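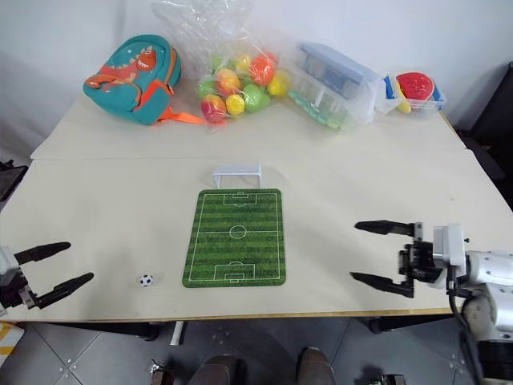
The Brotstead mat at the front of the table, with the backpack and play food behind it.

Brotstead Tabletop Soccer Mat and Ball: pretty good field, pretty thin game

I don't trust any toy that promises "hours of independent play" on the packaging, and the Brotstead soccer mat promises it twice. It also had 1,636 ratings when I bought it in November, most of them glowing and most of them one line long. "Kids love it" tells me nothing. What do they love? For how long?

What you get is a rectangular green field and one small ball. That's the whole set. There are no goals and no players, which I had to go back to the listing to confirm, where it's mentioned near the bottom in smaller print than the part about developing coordination.

The mat itself is the better half of the purchase. The stripes alternate light and dark green like a mowed field, and the white lines include the halfway line, the center circle and spot, and a penalty box and goal area at each end. I've seen cheaper play mats where somebody clearly drew the field from memory. My brother-in-law, Younes Hamdy, who referees youth games and has opinions about markings, looked it over and only grumbled about the border being too narrow for corner kicks. I don't think a corner kick was ever on the cards.

Size is fine for a table, and that was the reason I picked it over the Sokach version, a floor mat that would have eaten our living room. This one shares the table with the rest of the toys. The play food got pushed to the back, and there was still room to play in front of it.

Now the ball. It's the classic white one with black pentagons, with the seam lines drawn in, and it looks the part. But a round ball on a table does what a round ball on a table does. It leaves. There's no lip and no wall on this mat, so every decent flick sends it over the green border, over the tabletop and under the radiator. By the second afternoon we had laid a couple of wooden rulers along the sides, and the game got better right away. A strip of raised edging would have cost Brotstead very little.

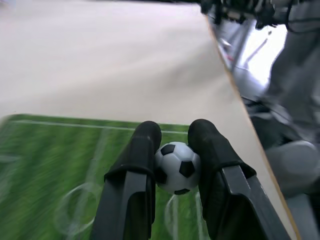 Can the ball be bought separately if it gets lost?
At the moment it's only sold with the mat, so a lost ball means finding your own replacement or buying the whole set again.

I find that a bit cheeky for a product that loses its ball this easily. Fung sells small balls by the bag, and I'd order some before the first one goes missing.

As for those hours of independent play, I timed the first session because I'm that sort of person. It lasted 53 minutes, and I was needed for most of them, as goalkeeper, as goalpost and as ball retriever. After that the mat turned into something else. The toy apple played the watermelon slice. The watermelon won. The mat has been a farm, a parking lot and a picnic blanket, and I'd say it has had more use as those than as a soccer field - good for the mat, less good for the claim on the box.

Storage is simple, and with only two pieces there's little to keep track of apart from the ball. I keep ours in a drawer. The listing also brags about more than 400 schools using it, with no names given, so make of that what you like. I asked the seller, Femerbridge, and got back a coupon.

Would I buy it again? At half price, maybe. If your child already has little figures to put on it and you don't mind building your own goals, the field is nicely printed and the lines are right. If you want a finished game you can open and play, keep looking. Three stars, and one of those is for the center circle.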